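Kelgate open day: a morning among other people's lost property

The invitation said doors at ten, which in Kelgate means the side gate at ten and the doors once someone has found the right key. By twenty past we were all in, damp, and holding a visitor sticker that would not stick to wool.

I had come for the sorting hall. Kelgate takes in the odds and ends that pile up at stations, swimming pools and one rather careless chain of hotels, and it has 1,000 bins' worth of racking to keep them in. Ratih Khoo led our group and set off at the pace of a woman with another group at eleven. She has worked there since it was a single room over the Bạch bakery, and she still talks about the smell of the bread with more feeling than she gives to the new roof.

The first stop was intake, where everything arrives in sacks and gets a number. Umbrellas have their own corridor. I was prepared to be bored by the umbrellas and then spent far too long with them, mostly because one had a duck's head and I wanted it.

After that came the oddments tables, low and pale, with big grey metal bins standing beside them. Oddments are whatever is left when gloves, phones, keys and spectacles have gone off to their proper shelves. Our lot included a long dark blue padded thing, a flat dark square and a little orange-red block, hollow by the look of it. Our group put forward three theories about the blue one, two of them from the same man.

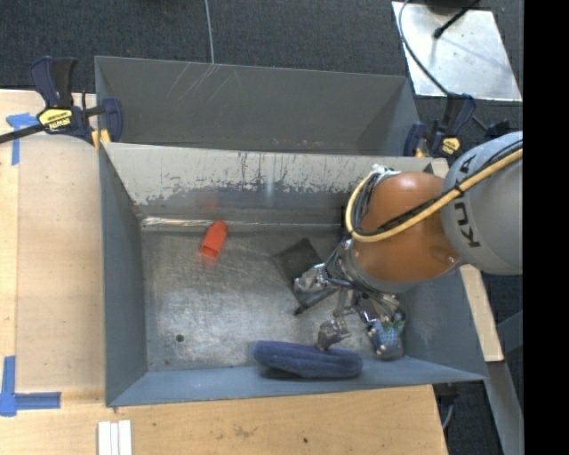

Oddments, front bin. The blue padded item won most of the votes for "draught excluder".

Zuleica Rangel looks after the labels, and told us that item 233 of the May intake had been entered as "soft, purpose unclear". I asked whether that was allowed. She said it was encouraged, as the alternative was guessing, and guessing once put a trombone mute in with the kitchenware.

Lunch was in the canteen, supplied by Cokus. The soup was orange and tasted of that. Thư Tôn, who had come on the coach with me, bought a slice of lemon cake and let me have the corner, and I've been in her debt ever since.

The shop is by the exit, naturally. Unclaimed things are sold off after 17 weeks, and the umbrellas are very fairly priced. The duck is still waiting for its owner. I left my name at the desk in case.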